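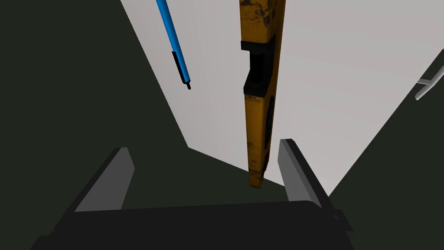 工具回收台(Sellotville 厂)

工具回收台,厂里也叫"还货口""收摊台",早班有人叫它"黄口子",是 Claeys 公司 Sellotville 维修厂工具间里的一套自动收还设备。大家下工以后把借出去的手工具往台面上一放,机械臂一件件夹起来,认出是什么,送到对应的格子里,坏的、脏的、认不出的另放一筐,等人来看。控制软件叫 Clulluvley,念起来绕口,我们一般就说"克鲁"。

先交代一下我是谁:我在这个工具间干活,回收台装上之前就在,装上之后还在。厂里的内部百科让各部门自己写条目,工具间这一条落到我头上,所以读起来会比较像聊天,格式上能照顾的我尽量照顾。技术参数请去看设备手册,我主要写它怎么干活,还有它来了以后我们这些人的日子有什么变化。

名称

正式名称写在资产登记里,是"手工具自动回收与归位单元",一共没几个人念全过。"还货口"是钳工班先叫起来的,后来电工班也跟着叫。"黄口子"这个叫法我问过好几个人,有人说是地上的黄线,有人说是我们的工具大多刷黄漆,两种说法都有道理,我没法裁定,两个都留在这里吧。

Clulluvley 指的只是软件,不含机械臂,也不含格子柜。经常有人在报修单上写"克鲁卡住了",结果去看是柜门没关严。报修的时候麻烦分清楚:手臂的毛病写手臂,柜子的毛病写柜子,屏幕上出红字、不认工具、把扳手当成撬棍,这种才写克鲁。

由来

Sellotville 厂的工具间以前是纯窗口制。一扇窗,一本册子,借的人签字,还的人销账。册子后来换成了电脑,流程没怎么变:人递,人接,人放。工具间在册的手工具有400多件,听上去不算多,可它们一天里要进进出出好几趟,下工那一阵子窗口前面能排到走廊拐角。我当年最怕的就是那一阵,前面的人催,后面的人喊,手里还拿着一把不知道谁塞过来的、连编号都磨没了的东西。

磨没编号这件事要多说两句,它跟后面选机器有关系。我们的工具用得狠,黄漆蹭得一块一块发黑,贴上去的标签撑不了多久,刻上去的字也会被油泥填平。早先公司试过扫码,扫码枪在干净的仓库里很好用,到了我们这儿就老是嘀不出来,最后大家都是手输。所以后来提要求的时候,工具间写的头一条就是:得能看形状认东西,别指望标签。

方案是 Nestmont 厂先做的。他们那边的工具间比我们大,但工具种类少,做起来省事。我们派人过去看了两趟,回来吵了一阵子(吵什么后面写),然后才定下来在 Sellotville 也装一套,六月份开始清场地。

工作过程

还工具的人走到台前,刷卡,把东西放上灰白色的台面,等屏幕出一个勾,就可以走了。放的时候不用摆整齐,但不要摞起来,摞起来它要花很长时间琢磨先夹哪个。

接下来的事情归机器。相机先看一遍台面,克鲁把看到的东西分成一件一件的,给每件挑一个下手的位置。夹爪是两指的,黑色,手指扁扁的像两片铲子,先张开,对准,再合拢。夹住以后抬起来,在侧面的相机前转半圈,把正反面都看一眼,再决定送去哪里。

去处有三种。认得而且看着完好的,送回格子柜里它自己的格子。认得但是外观有问题的,比如开口裂了、手柄松了,送进检修盒。认不得的,统统进一个敞口的筐,我们叫"问号筐"。问号筐每天早上第一件事就是清,里面什么都有,私人的笔、手电、半截锯条,有一回是一把勺子。

格子柜那边还有一道核对。东西放进去以后格子底下会称一下重量,跟登记的重量差得多就亮灯。这个功能一开始老误报,后来发现是油没擦干净,工具带着油泥自然就重一点。于是又回到老规矩上:还之前自己先擦一把。机器来了两年擦工具这条规矩没变过,我觉得值得写进百科。

难夹的东西

细长的工具最麻烦。一根又细又滑的圆杆,平放在台面上会滚,竖着靠在别的东西上又会倒。黄色的长柄工具好一些,有棱有面,可上面常常带槽口和长圆形的孔,夹爪要是刚好落在孔上,受力就偏,抬到半空会歪。开头那张仿真画面就是这一类组合:一把黄色长条工具,漆面上一块块黑的磨痕,侧边有个方方的缺口,旁边一根细蓝杆,头上是黑的,有点像笔尖,夹爪张着口在下方。

调试那段时间我对着这类画面看了好多。刚看的时候觉得像游戏,看多了就会不自觉地替它着急,心里喊往左一点往左一点。

磨损也会影响它认东西。漆掉得少的时候,黄色帮大忙,跟台面一比清清楚楚;漆掉得多了,黑的那些地方跟夹爪自己的颜色混在一起,软件就容易把一件工具看成两截。为这个,厂里专门讨论过要不要把夹爪换个颜色,讨论结果是先不换,多喂一些磨旧了的样子给它学。

还有一种难夹是人为的,就是有人把两把工具用皮筋捆着还。我理解,借的时候是一套,还的时候也想当一套。但它真的分不开,最后整捆进问号筐,账上两把都算没还,第二天你来找我,我还得陪你翻筐。拜托拆开。

仿真与试运行

新工具要上台,得先在电脑里过一遍。做法是给工具建一个模型,颜色、缺口、孔、磨损都尽量做上去,丢进虚拟的台面,让虚拟的夹爪去试。试的时候位置随便换,角度随便换,光线也换,夹掉了没关系,重来就是。我们这边每种新工具的规矩是至少试200次,试完看结果,再拿实物上真台子。

我一个管工具的,本来觉得这跟我没关系,结果建模的人三天两头来问我。这把扳手一般从哪头开始磨?柄上的黑印子通常在上半截还是下半截?大家放下来的时候哪面朝上?这些问题我全答得上来,答的时候还挺得意的。手上摸了这么多年的东西,平时没有人问,忽然变成了人家要一条条记下来的资料。

反过来仿真也骗过我们。虚拟台面太干净,虚拟的工具不带油,夹起来稳稳当当,拿到真台子上就打滑。后来他们把摩擦往低里调,又加了一些随机的脏,情况才好一点。我的意见是,仿真跑得漂亮的时候要格外小心,最好马上找一把最脏最旧的来试。这条意见写进了上线清单,措辞比我说的文雅。

试运行期间窗口没有关,两边一起开,大家爱去哪边去哪边。头一阵子窗口还是排队,回收台前面稀稀拉拉。变化出现在一场大雨之后,那天所有班组同时收工,窗口排得太长,有人赌气去了回收台,刷卡,放下,走人,后面的人都看见了。从那以后就倒过来了。

对岗位的影响

这一节是我最想写的,写得长,请多包涵。

装之前工具间一共九个人,分早晚班。消息传开的时候,大家心里算的是同一笔账:机器来了,这几个人要留几个?我也算过,还偷偷看了看别的厂在招什么人。当时公司开会说不裁人,老实讲听的人半信半疑,类似的话以前也听过。

后来的情况是这样。没有人被辞退。有一位到了年纪退了,空出来的位置没有再招。有两位转到检修那边去了,一位是自己要求的,一位是劝过去的,劝过去的那位头几个月意见很大,现在话少了,我也不好替他说他满意不满意。剩下的还在工具间,但是活儿变了很多。所以要问自动化有没有减少岗位,在我们这儿答案是减了一个,减得很安静。我看有的宣传稿写"零影响",我不太同意这个写法。

留下来的人干的活,我按花的时间从多到少说一说。最多的是检修盒。以前收工具的时候忙,坏的好的都先往架子上一挂,裂了口的扳手可以在架上挂好几个星期,直到下一个借的人骂着送回来。现在坏的会被单独挑出来,我们就有时间一把把看,该磨的磨,该换柄的换柄,该报废的报废。这个活比站窗口费脑子,我喜欢。

其次是教克鲁认东西。问号筐里清出来的,如果确实是厂里的工具,就要在屏幕上点一下告诉它这是什么,再从几个角度补拍。一开始我们都嫌烦,觉得这是给机器当老师还不加钱。关于加钱后面有一节。

再来是伺候机器本身,擦镜头,清台面,看夹爪手指的磨损。手指也会磨的,边缘磨圆了就夹不住薄的东西,得换。换手指要先断电上锁,这一步谁都不能省,我见过有人图快伸手进去拨一下,被我当场喊住。

最少的反而是跟人说话。这一点我没有料到。以前站窗口,一个班下来嗓子是哑的,谁家孩子考试,谁的腰又犯了,哪条线在闹别扭,我全知道。现在还工具的人刷完卡就走,隔着玻璃点个头。清静是清静,可是有一段时间我下班回家觉得少了点什么。后来我们把借工具那边的窗口保留了下来,借还是人对人,一来借的时候要问用途、要提醒事项,机器说不好;二来嘛,我在会上直说了,我想跟人说话。没想到赞成的不少。

对借用者的影响

对钳工班、电工班来说,好处就是不用排队。下工那阵子是最宝贵的,谁都想早点洗手换衣服。

不好的地方也有。以前工具坏了,递进窗口的时候可以顺口讲一句"这把打滑,你看看",现在对着台子没法讲。屏幕上后来加了一个按钮,叫"有毛病",按了以后那一件不管外观怎么样都进检修盒。这个按钮用的人不多,我估计一半人不知道,所以在这里大声说一遍:屏幕右下,有毛病,请按!内部打滑、声音不对、弹簧没劲,这些相机看不出来,只有用过的人知道。

还有一件事引起过不小的争论,就是记录。窗口时代的账是粗的,谁借了什么,大概几点还。回收台的账很细,什么时候放下的,放下的时候什么状态,连照片都有。有班组长拿这个去问组员,为什么你还工具比别人晚。组员当然不高兴,活没干完怎么还?最后定下来的规矩是:照片和时间只用来查工具的去向和损坏,不用来考核人,班组长要查得写理由,工具间存底。规矩贴在台子旁边的墙上。就我看到的,写了理由来查的,大多真是找工具。

损坏赔偿的口径也跟着改过。以前一把工具裂了,说不清是谁用裂的,就算在公共损耗里。现在有前后照片,好像能说清了,于是有人担心以后裂一把赔一把。我的看法是,工具用着用着总要坏,最后拿着它的那个人多半只是运气差。目前仍按公共损耗处理,明显乱用的另说。

培训与工钱

教机器认东西、做检修判断、断电上锁换手指,都是原来岗位说明里没有的。培训有两段,一段在教室里讲克鲁的界面,一段在台子旁边动手。教室那段我听得昏昏沉沉,动手那段很有用。建议后来的人先动手,再去听课,这样听课的时候至少知道人家在讲哪个按钮。

年纪大一点的同事学界面确实慢,但他们看坏工具的眼睛是最毒的,拿起来掂一下就知道柄松不松。年轻的点屏幕飞快,掂工具掂不出来。我们后来干脆两两搭着干,一个看,一个点,互相教。没有文件规定要这样,就这么干下来了。

加钱的事谈了很久。我们的说法是活变难了,责任变重了,工资等级应该往上走一档;公司的说法是体力活少了,两头抵消。谈到后来折中,完成培训并且能独立做检修判断的,拿一份技能津贴,别的照旧。津贴数目不写在这里,想知道的去看工资协议。我个人觉得给少了,这是我个人的意见,编辑条目的时候有人建议删掉,我留着。

安全

台子三面有围挡,正面是放工具的开口,手伸进开口机械臂会停。停了以后它不会自己动,要退出来,按一下复位。有人嫌这个麻烦,觉得只是想把放歪的工具扶一下。扶可以,扶完按复位,两秒钟的事。

带刃的东西一律套上护套再还,没有护套就走窗口。原因很简单,夹爪夹着一把没套的刀在半空转半圈,我看着就心慌,万一滑了呢。带电池的也走窗口。带压力的、带油箱的、装过化学品的,连窗口都先别走,去检修那边问。

清洁台面只用布和配好的清洁剂,不要用钢丝球。台面是浅色的,刮花了以后会反光,反光了克鲁就看花眼。有一回夜班好心用钢丝球把台子刷得锃亮,第二天一早什么都进问号筐,筐都满出来了。

故障与应付办法

最常见的是"夹空"。它以为夹住了,抬起来手里什么都没有,于是再来一次。连着夹空几次它会放弃,屏幕出黄色提示,请人把那件东西换个方向放。换个方向一般就好了,细杆横过来,长条的稍微斜一点,别紧挨着别的东西。

其次是"认错"。外形相近的工具,比如两种长度差一点的撬棍,它偶尔会放反格子。称重那一道能拦住大部分,拦不住的要等下一个借的人发现。发现了请告诉我们,不要自己悄悄换过来,你换过来了,它就不知道自己错过,下次照错。

再有就是整台停掉。停了怎么办?走窗口,用纸。对,那本册子我们还留着,放在窗口下面第一个抽屉里,笔也在。停机的时候我们几个老的手脚麻利得很,排队的人还夸呢,说比机器快。听着舒服,不过按一个班连续干下来,肯定是机器稳当。

与 Nestmont 厂的不同

Nestmont 厂那一套是借和还都走机器,工具间只留检修的人。我们派去看的人回来吵,吵的就是要不要照搬。主张照搬的说省事,一套软件一套做法,出了问题两个厂能互相帮忙。反对的说我们这里工具杂,借的时候要问的话多,机器问不了。最后像前面写的,只做了还这一半。

还有一处不同在标签。Nestmont 的工具每件都嵌了电子标签,认东西主要靠标签,相机是辅助;我们以相机为主,只有贵的测量工具才嵌标签。他们的认错比我们少,这个得承认。我们的好处是随便什么旧工具都能进来,不用先打孔嵌东西。两家的人碰到一起总要为这个拌几句嘴,我也拌过。

工具的收纳也不一样,他们是抽屉,我们是敞开的格子。抽屉防灰,格子一眼看得见空没空。我们这边有一排400型的旧铁柜,原来准备扔的,后来改了改当成格子柜的外壳,看着旧,结实得很。

常见误会

有人以为克鲁会自己越变越聪明,放着不管就行。它是会改进,改进靠的是我们清问号筐、点屏幕、补拍照片,再由软件那边定期更新。哪个星期大家忙得没空清筐,那个星期它就原地踏步。

有人以为台子上的相机在拍人。相机朝下,看的是台面;侧面那个看的是夹爪举起来的东西。开口处的感应只管有没有手伸进来。不放心的可以在停机保养的时候过来看,我带你看画面,几分钟的事情。

还有人以为回收台是为了防偷。丢工具的事以前有,现在也有,台子只能知道什么还回来了,没还回来的它和窗口一样没办法。

待补充

夹爪手指换过几种材料,我记得的不全,需要检修那边的人来补。晚班的情况我写得少,我基本上早班,晚班的同事要是愿意,直接往里加一节就行,不用问我。"黄口子"的来历如果有人拿得出证据,也请写上。

关于明年要不要把借出那一半也交给机器,公司在研究,还没有定。我在征求意见表上写的是保留窗口,理由写了满满一页,背面也写了。

相关条目

工具间借用规定;断电上锁步骤;手工具报废标准;检修盒;问号筐(目前并入本条目);Nestmont 厂工具间;技能津贴

本条目最后修改:2020年10月28日,工具间早班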